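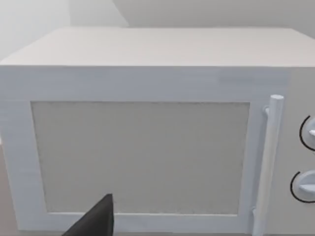

Reheating

Reheating is the warming of food that has already been cooked once and has since been allowed to go cold, by design or by neglect. It is among the most widely practised forms of cookery and among the least written about, cookbooks having a natural interest in people starting again from scratch.

History

For most of its history reheating was hardly separate from cooking. A pot hung over the fire, things were added to it, and the question of which day's dinner was being eaten did not arise. The idea of leftovers as a distinct class of food needed cold storage, and with it a place in which they could be forgotten. Early household manuals treated the matter as one of thrift and offered rissoles, hashes and pies, most of which took longer to make than the original meal.

The microwave oven changed the pace of the thing. Cooking was meant to be its main work, and the early recipe booklets were hopeful about roast joints and sponge puddings. Households mostly read these once and went back to warming soup.

Methods

The hob suits anything with a sauce, provided someone stirs it. The oven is slower and kinder to pastry, bread and anything that was once crisp. Steaming is good for rice and dumplings. Frying improves cold potatoes so much that some cooks boil too many on purpose.

Microwave heating is uneven, and a plate may come out scalding at the rim with a cold patch in the middle. Stirring halfway through, covering the dish and letting it stand for a minute or two all help. The standing time is printed on most ready meals and is widely regarded as a suggestion.

Safety

Cooked food should be cooled promptly, kept in the fridge and reheated until steaming hot all the way through. Rice needs particular care, as spores that survive the first cooking can multiply if it is left out in the warm. General advice in Britain is to reheat a dish only once – a rule that large casseroles test severely.

In the workplace

Shared kitchens have produced a body of custom on the subject, little of it agreed. Fish is the usual point of dispute. The staff handbook of Plomus, a packaging firm, gave the kitchen 19 lines in its April revision and annual leave rather fewer. Tasa, a chain of canteens, sells a lunch tray marketed as "made to be eaten tomorrow", which its customers generally eat today.

See also

Bubble and squeak
Cold pizza
Doggy bag
Food storage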